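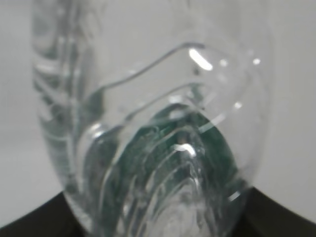

Gripper and wrist camera trial, cell 2 - inspection checklist, November round

Filled in by Pui-shan Hsiao. The Flenel two-jaw and the Soltatix soft gripper were run on the same arm with the same controller settings. Nadhirah Pasaribu wanted clear plastic in the test set, and I agree with her, although the sales sheet for the camera skips the subject. With a ridged bottle this close to the lens you get bright glare spots, a green patch showing through the plastic and an outline that is hard to tell from the pale background. Please keep that in mind before believing any "object found" message below.

1. Emergency stop, pendant and wall button
OK. Both tested with the arm moving at low speed. The wall button sticks a little on release. It did last time too.

2. Guard door interlock
OK. Arm stopped when the door was opened.

3. Wrist bracket screws and cable strain relief
OK after correction. One bracket screw turned by hand. Tightened and paint-marked. Cable needs a second clip before the next round.

4. Air supply and hoses (Soltatix only)
OK. No leaks heard. The pressure gauge faces the wall and has to be read with a mirror, so I would not call this a proper reading point.

5. Grip held on loss of power
Flenel: OK. Jaws stayed closed, bottle stayed put.
Soltatix: NOT OK. Fingers relaxed and the bottle came down. The supplier calls this "safe release". With an empty bottle, maybe. I would not stand next to it with a full one.

6. Grip force limit
Flenel: OK at the lowest setting, but the ridged bottles still dent. Force setting went back to the default after a restart, and no warning came up on the pendant.
Soltatix: OK. No dents.

7. Camera focus at working distance
NOT OK. Close-up views are soft. Pin-yu Shih says the lens can be adjusted. It could be adjusted in the last trial as well, and here we are.

8. Detection of clear objects
NOT OK. 161 attempts over both grippers, 20 missed or placed wrong. Opaque tubs gave no trouble. I don't accept the suggestion to put stickers on the bottles for the trial - the line will not have stickers.

9. Behavior after a failed pick
Partly OK. The arm backs off and tries again, which is fine. It then tries again with no limit. Lucimara Seixas is to set a maximum of 7 tries in the controller, then stop and call the operator.

10. Pinch points and sharp edges
Flenel: finger plates have a sharp corner at the back. File down or cover.
Soltatix: none found.

11. Floor, walkways, signs
OK. The trial notice had fallen off the door and was put back up.

Result: do not run unattended with either gripper. Supervised trials may go on at low speed, door closed. Items 5, 7 and 8 must be checked again by someone other than the person who fixed them.

Comment from Shih-chieh Pan: Agree on 5. On 8, I would like to see a run with a darker backdrop before we blame the camera.

Reply, P. Hsiao: Fine, but then the darker backdrop goes into the price.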